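Progress report to the Wedora Fund
Toy and Household Sorting, Ullham Community Reuse Shed
Prepared by Dewanti Goh, Wednesday, June 20, 2018

Dear Anikó and everyone at the fund,

Thank you again for your patience with us over the wet weeks, and for the lovely note you sent after the last report (it's up beside the kettle). I'm very pleased to say the sorting side of the shed has found its feet. We have now been through 1346 donated items since the grant began, against the 1000 we promised you, and most of that is down to Ferenc Szabó and Miklós Somogyi, who have given up more Saturdays than I like to think about.

The biggest change is that we've stopped tipping mixed tubs straight onto the tables. Small donations go into a metal bin a handful at a time, and are sorted from there by what they'll need next: a wipe, a soak, a run through the washing machine or a trip to the rubbish. It sounds slow, I know, and I grumbled about it myself at first, but fewer small toys are ending up on the floor and under people's boots. 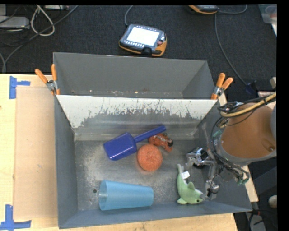

Spending to date is on track. The shelving from Balogh came in under the quote, and with your okay we put the difference towards laundry powder and a second drying rack, which has been a godsend in this weather. We have 28 tubs labelled and in use, and Boonmee Tanasarn has redone the labels in colours you can read from the doorway. I still owe you the receipt for the rack and will send it with the next lot of paperwork. 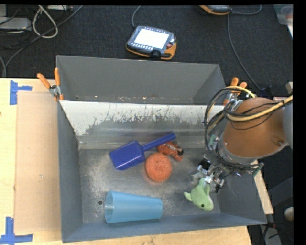
Soft toys remain our bottleneck, I'm afraid. They come in tangled up with kitchen and beach things, and each has to be checked at the seams and washed separately before it can go anywhere near a child. A fairly typical handful is a light green plush sea creature in with a plastic cup, a dark blue scoop and a round orange sponge, so even a small lot can want three different kinds of cleaning. The hard plastics are done in a morning, while the plush waits its turn for the machine. Ferenc would like a separate plush day each fortnight, and I'm inclined to let him try it.

Seven families from the Skimmont playgroup have already had boxes from us, and two have brought things back to swap, much to our delight. We'd like to have a proper open morning in August, with a cuppa and a table of free toys, and it would be lovely if one of you could make the drive out.

Still to do before the next report: finish the shelving along the back wall, give the metal bin a decent scrub and settle the plush roster.

With warm thanks,
Dewanti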